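Sharing the Load: How Students at Gistmont Get Their Washing Done
Project report by Afia Ankrah and Cecilia Ayaaba

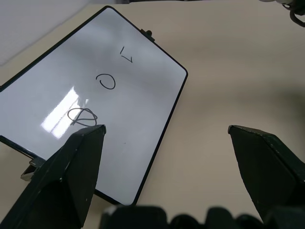 We both moved into residence at Gistmont in our first year, and we both remember the first week mostly as a week of carrying wet towels up and down stairs looking for somewhere to hang them. When our instructor asked us to choose a neighbourhood service and study how people really use it, laundry was the first thing either of us said, and (after a few days of trying to sound more serious) it was what we went back to.

Our questions were simple enough. When do students do their washing, what do they spend on it, and what makes them put it off? We wrote a short survey, tried it out on our own floor, and then threw out half of it, as the wording confused people. "How often do you wash?" got some very funny answers and one slightly offended one.

The final version went to all 715 students living in the Gistmont residences, and 201 filled it in, which we were delighted with. We also sat down with six people for longer chats, mostly over tea in the common kitchen at Drullberg House, the oldest of the buildings and the one with the fewest dryers per floor.

What we found

The busiest time by a long way was the evening, straight after supper. Students told us they knew it was the worst time to go and went anyway, as that was when they were home. Mornings before nine were nearly always quiet. One person we spoke to had been doing her sheets at 6 a.m. since December and had grown quite fond of the peace down there.

Cost came up less than we expected. What bothered people far more was not knowing whether a machine was free before they hauled everything downstairs. Forty students wrote a comment about this in the open box at the end, some of them running to several paragraphs, and we read every one with a good deal of sympathy.

Drying was the other sore point. Many students hang clothes in their rooms over winter, and a few mentioned damp windowsills and a musty smell in the closet. We would have liked to measure the humidity in some rooms, but we ran out of time and didn't have the meters.

What we would suggest

A sign-up sheet by the laundry room door would be a cheap place to start, and folding racks that could be borrowed from the front desk would help with drying. We'd also like to see the Drullberg dryers looked at before next winter, especially the two at the far end.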